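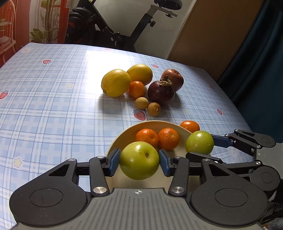
¡Por fin ha vuelto la fruta a la mesa! Llevaba semanas tirando de yogures y galletas (la mudanza, ya sabéis) y el otro día me planté en la frutería Tsakiris dispuesta a traerme media tienda. Y casi. Manzanas verdes, mandarinas, limones, una manzana roja oscura que olía desde la puerta, longan y, atención, ¡un mangostán!

Lo del mangostán tiene su historia. Mi vecina Loan Vương me lleva hablando de él desde diciembre, y yo lo confundía siempre con el mango, que no tiene nada que ver. Me explicó cómo abrirlo: se aprieta la cáscara entre las dos manos hasta que cruje, se gira un poco y se levanta la tapa. Dentro están los gajos blancos, dulces y con un puntito ácido que me chifla. Ojo con el jugo morado de la cáscara, que mancha muchísimo, y yo tengo puesto el mantel de cuadros azules con fresas y estrellitas, mi favorito de todos los que he tenido.

Del longan me gusta todo. Se pela con la uña, el hueso es negro y brillante, y el sabor me recuerda al lichi pero más meloso. Si no lo habéis probado, empezad con un puñadito, a temperatura ambiente.

En el cuenco color crema van las mandarinas y las manzanas verdes, lo de picar a diario. Los limones los dejo fuera, al lado, y así me acuerdo de echarle una rodaja al agua cuando me bajo de la bici estática, que la tengo detrás de la mesa. La fruta a la vista se come, os lo juro. En el cajón de la nevera se me olvidaba hasta que daba pena.

Con las manzanas que sobren quiero hacer la compota de Magdalini Katsaros: 2 manzanas verdes por cada roja, el zumo de medio limón, canela y nada de azúcar. Ella le pone también piel de mandarina muy picada y queda de escándalo. Ya os contaré qué tal me sale, y si alguien tiene una receta con longan que no sea postre, ¡la quiero en los comentarios!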